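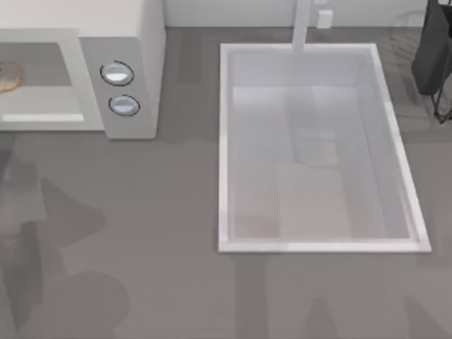
Open Day Safety Checklist, Clolach Robotics, Butkienė Hall
Walk-through before doors, December
Checked by: Mesfin Kahsay (floor), Obsa Hailu (stations)
Electrical: Gemechu Belay
Comments are welcome in any box, and please keep writing them. Last year's were the best reading of the whole week.

Key: OK / FIX (must be done before doors) / WATCH (fine to open, someone keeps an eye on it)

SECTION A. ENTRANCE AND ROUTE

A1. Main doors open fully and stay open on the hooks. OK
A2. Fire exit behind the workshop clear on both sides. FIX
Comment (MK): Two pallets on the outside. I couldn't shift them alone. Shewit has the pallet jack.
Comment (SS): Moved at 8:15. Door swings all the way now.
A3. Exit signs lit. OK
A4. One-way route taped on the floor, arrows facing the right way. OK
Comment (MK): The green tape looks terrific! You can follow it from the coat racks to the big arm without once looking up, and I watched two of the student helpers do exactly that while talking.
A5. Mats flat, no curled corners. FIX
Comment (MK): Corner up at the welcome desk. Taped, then it came up again. Taking the mat away altogether.
A6. Wheelchair route the same as the main route, no detours. OK
Comment (OH): I rode it myself in the loan chair, start to finish. The turn between Stations 2 and 3 is tight but it works. Please don't let anybody park a stroller there.
A7. Room limit posted at the door and the greeter knows it. OK
Limit for the hall is 600. We hold people in the lobby when the clicker gets there.

SECTION B. STATION 1, THE BIG ARM (Cendach cell)

B1. Fence panels bolted, no gaps at the corners. OK
B2. Gate switch stops the arm when the gate is opened. OK
Comment (OH): Tried with the arm at demo speed, then again while it was reaching over the table. It stopped both times.
B3. Emergency stop on the pendant. OK
B4. Emergency stop on the outside post. OK
B5. Demo program locked, speed limited, teach mode key removed. FIX
Comment (OH): Key was still in. It is now on Mulugeta's lanyard and stays there till we close.
B6. Payload for the day is the foam blocks only. OK
Comment (MG): I know the bowling ball was a hit. I loved the bowling ball. Foam blocks it is, and wait till you see the tower it builds, the kids in the preview group were shouting colors at it by the end.
B7. Viewing line on the floor, back from the fence. OK
B8. Operator has a clear view of every side. WATCH
Comment (OH): The banner stand hides the far corner if you're sitting. Operator stands, or we turn the banner sideways.
Comment (MG): Turned it. I'd still rather stand, it's more fun to talk to people that way.

SECTION C. STATION 2, THE SMALL ARMS (hands-on table)

C1. Force limit set and tested on every arm. OK
C2. Fingers padded, pads not loose. FIX
Comment (SS): One pad was peeling. Replaced from the spare bag, and the old one is in the trash so it can't find its way back.
C3. Table clamped, doesn't rock when leaned on. OK
C4. Long hair and scarves reminder on the sign, with hair ties in the cup. OK
C5. Helper within reach of the stop button whenever a visitor is guiding an arm. WATCH
Comment (OH): Within reach means an arm's length. Chatting with a parent at the next table doesn't count. We swap helpers every 20 minutes so they stay fresh.
C6. Turns kept to 5 minutes with the sand timer. OK
Comment (SS): Children are very strict about the sand timer. No grown-up enforcement required.
C7. Hand gel and wipes on the side table, away from the controllers. OK

SECTION D. STATION 3, THE SIMULATED KITCHEN (Skilum)

D1. Screen stand locked, wheels braked. OK
D2. Screen cable run along the wall under the cover. FIX
Comment (GB): The cover stopped short and left a loop right where people will stand. New length cut and pressed down, walked over it a dozen ways in my worst shoes. Good now.
D3. Computer vents clear, nothing stacked on the case. OK
D4. Screen height suits seated visitors and children. OK
D5. Countertop scene loads from a cold start. OK
Comment (OH): It came up first try, microwave on one side and the big white sink on the other. I have seen this scene more often than my own kitchen and I still get a kick out of it.
D6. Visitors' controls limited to the demo menu. OK
D7. Simulation is not connected to any real arm on the floor. OK
Comment (GB): Checked at the network switch and again by unplugging. Station 3 is on its own. Whatever a visitor does in there, the Cendach cell doesn't hear about it.
D8. Flashing or fast camera motion turned off. OK
Comment (MG): Camera orbit is off by default. A few people felt queasy at the last event, so let's leave it alone even if someone asks nicely.
D9. Presenter can explain what is drawn and what is real. WATCH
Comment (OH): This is my favorite part of the day, so forgive the long note. People ask wonderful questions about the kitchen. Is it a video? Can the faucet run? Why are there big soft shadows on the counter with nothing there that seems to make them? Answer what you know and say so when you don't know. "I'd have to look into that" is a fine answer, and Shewit will take down the question with an email address. I would much rather have a visitor go home curious than go home with something we made up on the spot.
Comment (SS): Notebook and pen are on a string at the station. My vote for most asked: what is the round tan thing in the microwave? I say bagel. Mulugeta says doughnut. Put it to the visitors!
D10. Chairs for people who want to stay and watch. OK
Comment (MK): Added a bench on the wall side. It leaves the route clear.

SECTION E. POWER AND BATTERIES

E1. Extension cords in good shape, none plugged into another. FIX
Comment (GB): Found a pair chained behind the snack table. Removed. The coffee maker now has a wall outlet to itself, and the coffee will be better for it.
E2. Breakers labeled, cabinet reachable. OK
E3. Cendach cell on its own circuit. OK
E4. Batteries charging in the back room only, in the metal cabinet, door shut. OK
E5. No swollen or dented packs. OK
Comment (GB): One pack had a scuffed label and I couldn't read the date on it. Pulled out of use for the day.
E6. Small heater at the welcome desk, rated 2,000 watts. WATCH
Comment (GB): Fine on that outlet as long as nothing else joins it. Off when the desk is empty. I wrote OFF on the tape next to the switch in very large letters.
E7. Fire extinguishers in place, gauge in the green, tags current. OK

SECTION F. PEOPLE

F1. Every station has an operator and a relief named on the board. FIX
Comment (MK): No relief for Station 2 after lunch. Any takers?
Comment (SS): Me! I was hoping someone would drop out so I could have it.
F2. Stop drill done with all helpers. OK
Comment (OH): Done at 8:40. I called "stop" from the back of the hall and every moving thing on the floor was still before I'd put my hand down. Lovely work, everyone. We'll do it once more with the hall noise playing over the speakers.
F3. First aid kit at the desk, first aider wearing the green vest. OK
First aider is Mulugeta in the morning and Mesfin in the afternoon.
F4. Lost child plan read aloud at the briefing. OK
F5. Radios charged, channel written on the back of each badge. WATCH
Comment (MK): The one with the cracked clip works but the volume knob drifts. It goes to the desk, where it's quiet.
F6. Quiet room unlocked, lights low, sign up. OK
Comment (SS): Please send people there freely, parents as well as kids. It was used all day last time and we had several thank-you notes about it.

SECTION G. CLOSING DOWN

To be filled in after the last visitor leaves. Don't start early, even if the hall looks thin.

G1. Arms parked, brakes on, power off at the cabinet. ____
G2. Teach mode key back in the safe, signed for by Mulugeta. ____
G3. Station 3 shut down from the menu, screen off. ____
G4. Batteries counted back into the cabinet. ____
G5. Heater off and unplugged. ____
G6. Question notebook handed to Obsa. ____
G7. Fire exit checked again, both sides. ____

Decision: open at 9:30 once every FIX is signed. All FIX items signed at 9:10.
Signed: M. Kahsay, O. Hailu, G. Belay

Added at 9:20 (MK): There's already a line down the ramp and a small boy in a cardboard robot suit. His left arm is a dryer hose. Let him through the door first if his folks agree, and mind the hose at the gate to Station 1.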